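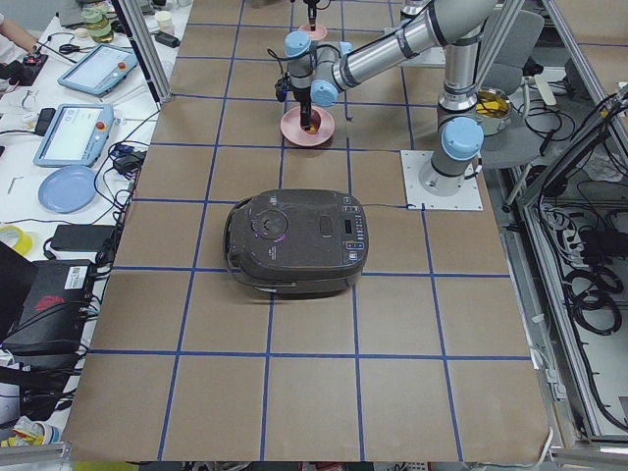

A downward move that ends in a collision stop is one of the most fixable faults on a two-arm table, and I love fixing it! Ours went wrong in August. The left-hand job would run sweetly all morning, then the gripper would go down for the plate, push a little too far, and the arm would lock with its joints loaded up against the tabletop. The trouble with this kind of work is how little room there is at the bottom of the move. Look at the gripper down in the pink plate, touching that small bit of orange-yellow food: between "reached the food" and "leaning on the plate" there is hardly anything, and the table has only a layer of brown paper on top to forgive you. So if the height is out, you find out quickly.

What follows is the routine we now use at the Nukbridge workshop, from the moment the arm stops to the moment you trust it again. It takes 40 minutes the first time and a good deal less after that.

Before you touch anything

Press the emergency stop on the pendant. Yes, even though the arm has already stopped itself. A collision stop can be cleared by a single button press, and you don't want someone clearing it while your fingers are beside the gripper. If you have two arms, as we do, press both. We got this wrong on our very first go: one arm was stopped, the other was still in automatic and carried on with its next move while somebody was bent over the table. It missed them, but it was a proper fright, and both stops have come first on the list ever since.

Next, write down the joint angles and the tool height shown on the pendant. Do it before you move the arm by hand or jog it, or you will lose the best clue you have.

Freeing a gripper that is pressing down

1. Open the gripper fully, if it will open. If it won't, leave it shut for now.
2. Switch the arm to manual and set the slowest speed you've got.
3. Release the emergency stop on that arm only.
4. Jog straight up in tool coordinates, a tiny step at a time. Joint jogging looks tempting here, but a wrist joint turned the wrong way swings the fingertips sideways and can drag the plate with them.
5. Stop once there is clear air under the fingers, and press the emergency stop again.

Keep your hands away during step 4. The arm may spring a little when the load comes off, and it always surprises people.

Finding out what moved

Now the fun part! Take the food off and put something dull and solid in the plate. Lower the gripper by hand-jogging until it is just above, and look at it from the side with your eye at table height. Do the same over bare paper and compare the two readings.

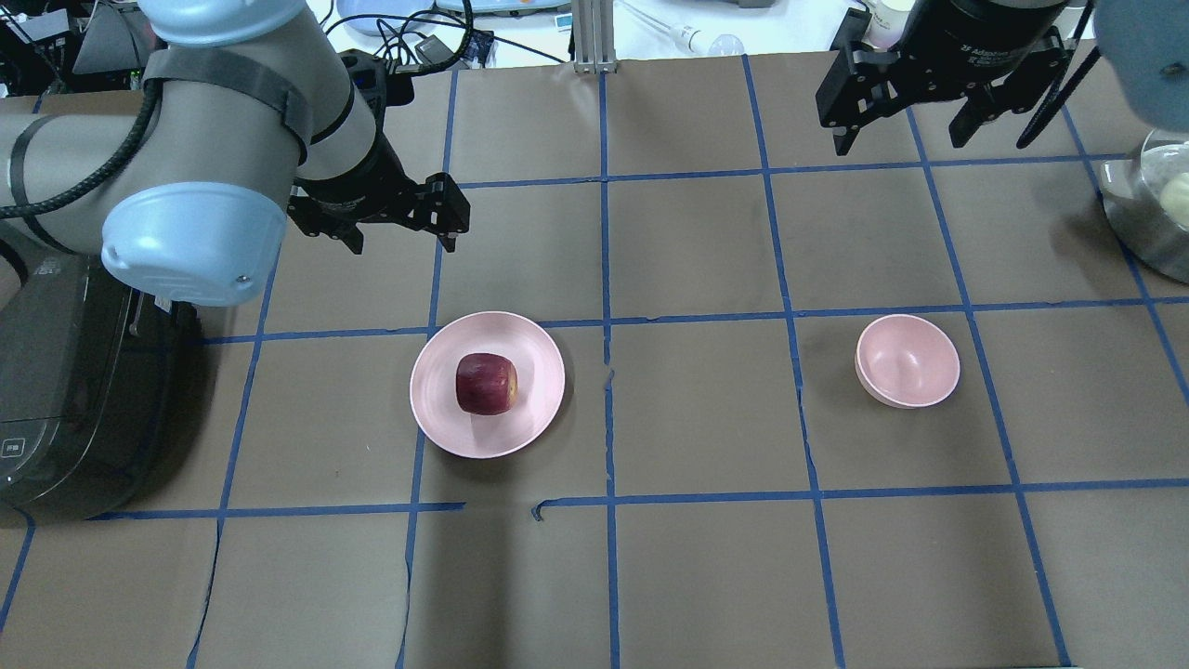

Photo: Wedine workshop, Nukbridge

An apple is a great test object, by the way. It's tall enough that the fingers never need to go near the plate, so if the arm still trips with an apple in the middle you can stop blaming the height and go looking at payload settings or cable drag. Do check the cables properly. A cable looping along the outside of an arm has to have slack at the far end of every reach, and one that pulls tight can load the wrist enough to look exactly like a collision. Run the whole path slowly with one person on the pendant and another watching the cable and nothing else.

The tape grid earns its keep at this stage too. Put the plate in one cell, take a height reading, move it to the next cell and take another. We did eight cells. If every reading is out by the same amount, your tool length is wrong. If they get steadily worse in one direction, the base or the table isn't level. If a single cell is odd, smooth the paper! Creases and overlapping tape lift a light plate more than you'd think, and we had one plate sitting with its edge on a doubled bit of tape.

In our case every reading was low by the same three millimetres. We had swapped the finger pads for a Fukuda set and never told the controller that the new ones were longer. Everything had worked on bowls and deeper dishes, where there was room to spare, and it only fell over on the flat plates.

Putting it right

Measure from the tool flange to the fingertip with the gripper closed, and again with it open, as some grippers get a touch longer as they shut. Ours does, and it's the longer figure that belongs in the tool settings. Then:

- Save the old tool file under another name.
- Enter the new length and load it on the correct arm. (If you run Flulturel, the tool page shows whichever arm you opened last - check the heading before you press save.)
- Raise every pick point that was taught with the wrong length, or teach it again.
- Set a floor limit just above the tabletop, so that the arm refuses to go lower whatever the program says.

Don't turn the collision sensitivity down to get through the day. I know people do it. The arm was right to stop, and a less fussy one would have cracked a plate or bent a finger.

Testing before you go back to automatic

Run the move over bare paper first, then over an empty plate, then with the apple, and only then with soft food. Slow speed for all of them, one hand by the stop. We run each one three times. If the arm trips on any of them, go back to the cell readings and start again from there.

After that, bring the second arm back in and run the pair together at slow speed. Watch the spot where their paths come closest. Changing one tool length can shift where an elbow ends up, and a gap that was comfortable last week may be rather snug now.

We keep a card by the pendants with the current tool lengths written on it in pencil, and whoever changes a pad changes the card. If you have a neater way of doing it, please leave a comment, I'd love to see it!

Last updated: 15/09/2018

2,037 shares | 8 comments

Contact Wedine | © Wedine | Back to top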